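Lighting for Small Interiors – Handout 2
Layers, lamps and where to hang things

Welcome back. If you missed the first session, get the notes from Imtiaz Selvanayagam, who kindly typed up my scribbles from the whiteboard and made them far more readable than I would have. I'm going to assume you know what a lumen is and that you've stopped saying "watts" when you mean "bright." (I still slip. Point it out and I'll buy the coffee.)

Most of this session is about one room, the kitchen in the Munasinghe apartment, because a kitchen punishes bad lighting faster than anywhere else at home. You have knives, you have shiny surfaces, and you have people who want to stand around in there at night with a drink and look nice. We'll wander off to hallways and bedrooms near the end.

Ambient light

Ambient light is the light you'd have if you flipped one switch and walked in. It should let you cross the room, find a drawer, and see who's there. That's a modest job, and people ask way too much of it. The usual kitchen I get called in to look at has a single bright fixture in the middle of the ceiling, and the owner has already swapped the bulb for a brighter one twice. The problem got worse both times! When you face the counter, the fixture is behind you, so your own body throws a shadow right onto the cutting board. A stronger bulb gives you a darker-looking shadow.

What I like for a low ceiling is a shallow fixture with a good diffuser, wide for its depth, mounted close. A wide source makes softer shadows than a small one. If you have a little more height, a semi-flush with some light going up is lovely, because the ceiling itself turns into a big reflector. Check the paint before you get attached to this idea. A flat white ceiling bounces light beautifully, and a dark green one eats it.

Sajib Amarasinghe asked last time whether recessed downlights count as ambient. They can, if there are enough of them and the beams are wide enough to overlap. My gripe is that they get laid out on a neat grid that ignores the furniture. Draw the counters and the table first, and put the lights in after that. A grid looks great on the ceiling plan and then you end up with one cone of light on top of the refrigerator, doing nothing for anyone.

Task light

Now the fun part. Task light goes where the hands go. In a kitchen that means the counter, the sink and the cooktop, and most of the time it means something mounted under the wall cabinets.

Mount the strip toward the front edge of the cabinet, behind the little lip if there is one. I know it feels wrong, and every installer I've worked with wants to tuck it against the back wall where it's easy to wire. But from the back it lights the backsplash and leaves the front half of the counter in the dark, and the front half is where you chop. From the front it washes the whole surface, with enough spill to light the wall too.

Then think about what the counter is made of. Polished stone is basically a dim mirror, so a strip with visible dots will show up as a row of dots in the stone. Use a strip in a channel with a frosted cover, or a linear fixture with a proper diffuser. The same goes for glossy appliances. Anything with a dark glass front will pick up reflections from pendants and windows, and you'll only notice once it's all installed and paid for. So when I do a site visit I stand at the counter, then I sit at the table, then I stand in the doorway, and each time I look for the bright spots bouncing back at me.
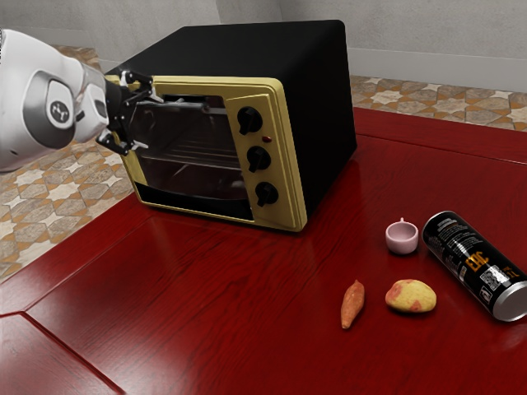
Accent light

Accent light is there to be looked at, or to make something else worth looking at. A small spot on a shelf of bowls, a strip on top of the cabinets pointing up, a picture light in the hall. The rule I was taught is that an accented object should be three times brighter than what's around it before the eye really notices. I treat that as a starting point. In a dim room you can get away with less, and in a sunny one you'll need more or you won't see the effect until dinnertime.

Please don't accent everything. I did this in my very first paid job and the client said it felt like a jewelry store. Pick one thing per wall, and leave some walls alone.

Pendants over a table or island

Everybody wants a height, so fine, start with the bottom of the shade 30 inches above the tabletop and adjust from there. Get a friend to hold the pendant (or a balloon, or a paper bag on a string) while you sit down in every seat. Two things to check:

Can you see the person across from you without ducking?
Can you see the bare bulb? If yes, lower the pendant or change the shade.

For an island where people stand, go higher. If the family is tall, go higher again. And leave extra cord coiled in the canopy, because somebody will buy a different table one day.

On how many: for a long table I'd take one long fixture over a row of small ones most of the time, just because it's one electrical box and nothing to line up. Rows of pendants that are slightly off from each other will haunt you. I have a row like that at home and I look at it every single morning.

The Munasinghe kitchen, worked through

Get out the plan I passed around. We have one window over the sink, an L of counters, a small round table, and a ceiling that's low enough to rule out anything dangling except over the table. The ambient layer is a single Ondinitz flush mount, listed at 1364 lumens, placed over the open floor area and not at the center of the room. Those are different spots in this kitchen, and it took me a while to convince the electrician.

The undercabinet run is in two pieces because of the corner. Each piece puts out 522 lumens and each has its own dimmer. Why separate? The short leg of the L is where the coffee gets made, and at six in the morning you want that bit and nothing else.

Over the table there's a Zemham pendant with a fabric shade. Fabric is a dust trap near a cooktop, so I wouldn't do it in a tighter kitchen, but there's plenty of distance in this one and the shade comes off for cleaning.

Add the numbers up and you'll see the total isn't huge. The room feels bright because the light lands on the counters and walls, where you're looking. Try the same total out of one ceiling fixture and compare. I'd like you to sketch both versions, it only takes a few minutes and it's the best way I know to get this into your head.

Color temperature and mixing

Keep it the same within a room. I use 2700K or 3000K in homes and I pick one and stick to it. If you put a cool strip under the cabinets and a warm pendant over the table, the two will fight, and the strip will make the pendant look orange. Bulbs from different makers can differ a bit even when the boxes say the same number, so buy them together and keep a spare or two in the drawer.

Color rendering matters more in a kitchen than people think – tomatoes and raw meat look sad under a poor source. Ask for a CRI of 90 or better and look at the red value separately if the maker gives it.

Dimmers and controls

Check the dimmer against the fixture maker's compatibility list before you order. Every time! An LED fixture on the wrong dimmer can flicker, buzz, or refuse to go below half. The Dirkik dimmers we used in class have a little trim dial under the faceplate that sets the low end. Turn it until the light stops flickering at the bottom of the slide, then go a hair further.

Put switches where your hand lands when you walk in. If a room has two doors, it gets a switch at both. Label the back of each plate with a pencil so the next person knows what goes where.

Hallways and bedrooms, quickly

Hallways: light the walls. A narrow hall with bright walls feels wider, and a bright floor does very little for it. Space your fixtures evenly from the doors and then move them so that none sits right above a door swing.

Bedrooms: skip the bright fixture directly over the pillow. You'll be lying there looking straight into it. Wall lamps on either side of the bed should be switched separately, and the bottom of the shade should be near shoulder height when you're sitting up reading.

For next time

Pick a room you use every day and draw it to scale, furniture included. Mark each light source with an A, T or X (ambient, task, accent). Then sit in the room after dark for 15 minutes with only one layer on at a time and write down what you can't do comfortably. Bring the drawing and your notes, and bring the box or spec sheet for at least one bulb in the room, since we'll be reading labels together for the first half of the session.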